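October 22, 2019 — basket collection, bench 2

Started late, charger for the hand unit was in the other room. First good take before lunch anyway.

Plan for the week as agreed with Kenau: 300 takes of the basket task, hand-held gripper only, no arm. Task is grab the rim, drag the basket to the middle of the table, let go. Sounds like nothing. The rim is the hard part.

Yesterdays batch: Ingeborg Lindemann went through it this morning and threw out more than I'd like. Main complaint — we start too close. Fingers already half around the rope on the first frame, so the model never sees an approach. She wants the start open and wide, basket off to one side, bare table between the fingers. Also wants the start to vary more. Fair. I had gotten into a habit of parking my elbow on the table edge and every take came out the same.

New start rule, writing it here so nobody has to ask me:
- fingers fully open before record
- hold still, count of 3, then move
- basket goes left on odd takes, right on even
- camera steep over the basket, some rim in view. If no rim in view, redo

Tried it for a few takes with the green basket and checked the start frames right away instead of waiting for evening.

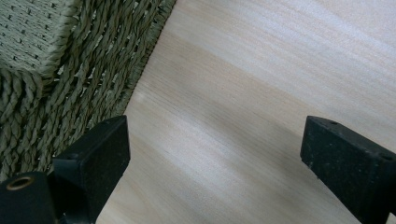 Start pose, basket left, fingers open. Left finger in front of the rope, right one has only wood behind it.

Good enough to use as the reference, I'll print it and tape it up by the bench. Rim shows as its own band next to the thicker coils, so labeling shoud be OK. What I don't love is the shine on the table, upper right. It's nearly white there. Moved the lamp after and did 5 more, have not compared them yet. If the Sorside people complain about glare again we go back to the window side and just close the blind.

Dust on the fingers. Shows up as light specks in the close view. Wipe them before each block, dry cloth, don't use the spray. Doubt the model cares but the finger tracker might.

Things that went wrong:

Take numbering jumped after the battery swap. The logger restarted the count and I had 2 takes with the same name. Renamed by hand, see the sheet. Need to fix the script so it reads the last number in the folder.

Released too early a lot. My thumb gets tired and the trigger creeps open while I'm still dragging. Those are not failures of the task, they're failures of me, so I deleted them. Ingeborg says keep them in a seperate folder, a slip followed by a regrasp is useful. OK — from now on nothing gets deleted, slips go to "slip". If you regrasp and finish, it's a normal take with a note.

Pulling on a single coil: don't. It stretches the weave and the basket comes along at a slant, then snaps back. Grab the rim braid or not at all. The Prestard arm has less give than a wrist does and I don't want it learning that trick from us.

Open question, dragging vs lifting. Kenau's sheet says drag. The old June set was all lifts, and if both go in the same training run the thing will sit there dithering between the two. I'd tag them as separate tasks. Østergaard wants everything in one pot. Raise it at the meeting, not by mail, mail went nowhere last time.

Speed: I'm too fast. Watched one back and the grab is over before you see it close. Half pace tomorrow, even if it feels silly.

To do
- lamp takes, compare with the ones from before the move
- script fix for numbering
- second person on the hand unit, all the takes so far are my wrist
- ask about a darker table cover, matte
- charger stays at bench 2!! label it

Stopped early, wrist sore. Drive copied to the shared folder, checksum ok, card not wiped yet.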